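# Kutcombe robotics club heads into the spring round with a two-handed helper

Sat 21 March -- The student robotics club at Kutcombe is in the last stretch before the Flovside Open Challenge, and the mood in the workshop could hardly be better.

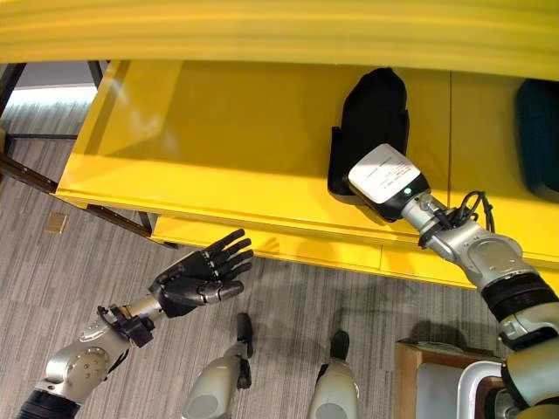 This year's challenge is called Tidy Room, and it asks student teams to get a robot to put away everyday belongings the way a person would. The Kutcombe team started on it in January and went straight for the part most teams leave until the end, which is soft things. Boxes and bottles keep their shape when you take hold of them. Bags don't. The yellow shelving unit has become the heart of the practice area, and the black fabric piece held by its bottom edge in the right gripper is just the sort of thing the team wants the robot to be good with. The left arm carries a five-fingered hand instead, and that mix of two very different "hands" on one robot is the team's big bet for the season.

"You can argue for either one all afternoon, and we have," said Raghavendra Venkataraman, who leads the software group. "The gripper is simple and it does what you tell it. The hand can do so much more, but there's a lot more to get right. So we said, fine, let's learn both!"

The students named their project Fumlow, after a typing mistake in the very first file that everyone liked too much to fix. It has grown quickly. The practice log now holds 2,258 runs at the shelf, and 664 of those were done with bags, pouches and other soft items. Each run is saved with a short note from whoever was at the controls, and reading through them is a treat. Some are careful and technical. One from January just says "YES" in capital letters.

There are 23 students in the club this year, and 11 of them had never written a line of code before they joined. New members begin by teleoperating the robot -- guiding the arms themselves while it records the motion -- and move on to training and testing once they have a feel for how it reaches. Several of the newcomers are now among the steadiest operators in the group, and two have taken over the evening sessions completely.

The next big job is getting the two arms to share the work. The plan is for the gripper to hold a bag in place while the fingers open it, so that something small can be dropped inside. That counts for extra points at Flovside, where the final task is always a combined one. The team is also rewriting the part of the program that decides where to take hold of a soft object, with help from the engineers at Vondráček, who have been answering the students' questions by video call all winter.

Families and friends are invited to an open practice at the workshop before the team travels. Visitors can watch full runs, try the controls with a club member beside them, and see the saved runs played back on the big screen. Students who would like to join next year are very welcome too, and can sign up at the door -- no experience needed.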